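Bin bench notebook, back room
Tuesday, September 7, 2021

In by eight, coffee machine still broken, so today's entry gets written on the instant stuff from Duygu's drawer. (Duygu, I owe you a jar.)

Carrying on with the small-parts sort. We left it in June with the shelves half done and a promise that we'd "finish it next week," and you can all see how that went. The good news is that the list survived. Before the summer the whole odds-and-ends stock stood at 1,759 pieces on paper, and that's everything anybody has ever dropped in the gray tubs — toys, kitchen bits, brushes, caps, the sample stuff from Fuston, the bags of mystery plastic that came along with the Hidum order. I want it down to something a person can find things in.

First job was washing. I did the crate marked Mac Mathúna, 414 pieces according to the label, and I didn't check the label, I just washed until my fingers went wrinkly. Warm water, dish soap, the soft brush for anything with print on it and the stiff one for everything else. Don't use the stiff one on the clear plastic! I did that in the spring and the haze never came out. Rinse, shake, towel, then out on the rack by the window. The toy blocks dry fast on the outside but hold water in the hollow underneath, so stand them open side up and then tip them over again before lunch, or you'll get a puddle on the shelf paper like I did.

Second job, deciding what is too tired to keep. This is where Duygu and I disagree and I'd like it written down so we stop having the same conversation. She'd throw out anything scuffed. I'd keep anything that is still the right shape. A scuffed toy block is a toy block, and half the things in real cupboards are scuffed anyway. We settled on this for now: cracks go, sharp edges go, anything sticky after two washes goes, and wear marks stay. Things with a lid missing go in the orphan box until Christmas.

Third job was the metal bins. I went over the floors with a damp rag and then a dry one, and the rag came up gray both times. The scratches are there for good, I think, and I've stopped minding. The walls are another matter. There's scuffing along the bottom of the back wall in the one we use most, and a green mark above it that I'd like gone. I tried soap on a patch of the same sort of mark in the other room and got nowhere, so next up is a melamine sponge, then a bit of alcohol on a cloth if that doesn't do it. Please don't go at it with the scouring pad, the finish in there is bad enough.

For the layout I'm sticking with a handful of things at a time, all different kinds. If you tip a full tub in, the small pieces slide under the big ones and you spend the afternoon digging.

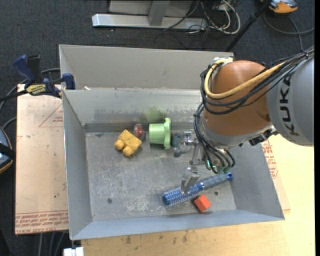 Mixed handful in the gray bin: yellow block at the left, green cup-like piece on its side, brush under the lower finger. Back wall still needs cleaning.

The light green one is giving me trouble on the list. I've been writing "cup" but the wide scalloped part makes me want to call it something else, and Duygu wrote "flower pot??" next to it, with both question marks. I'm putting it under "cup-like, green" until one of us finds a better word. Same problem with the little transparent thing with red inside. It's had three different names on three different sheets, which is exactly how we end up with duplicates. From now on: color first, then the plainest word you can think of, then the shelf. No nicknames, please, however good they are (I'm looking at "Gerald").

The brushes get their own row. They were in with the kitchen things and then in with the cleaning things, and I kept picking one up to actually clean with. Stock brushes now live on shelf 2, working brushes hang on the nail by the sink, and if a stock brush gets wet by accident, dry it bristles down.

Typed the first batch into Listeo after lunch. It went fine once I stopped trying to be clever with the categories. I'd made a whole tree, with toys under plastics and plastics under household, and then couldn't find my own entries ten minutes later. Flat list, one line per piece, done. I have 309 lines in and my eyes are crossing, so that's it for the typing today.

A few leftovers, in no order:

Shelf paper is nearly out. The thick kind, please, the thin kind tears when you slide a tub over it.

The scrap of something whitish on the rim between the bins wants picking off. I noticed it while I was writing the caption, so it's going on the list for the morning.

Found a bag of loose lids behind the radiator. None of them fit anything I've washed so far, but I've only tried the Mac Mathúna crate — the Hidum bags are next and I have hopes.

Labels: the marker we have smears on anything glossy. Tape first, write on the tape.

Duygu, could you do the orphan box before I get to the Hidum bags? If there's a home for even a few of those I'd rather know before I start a new row. And bring the good towels back from upstairs, the ones on the rack are leaving fluff on everything.

Tomorrow: sponge, wall, then Hidum bag one.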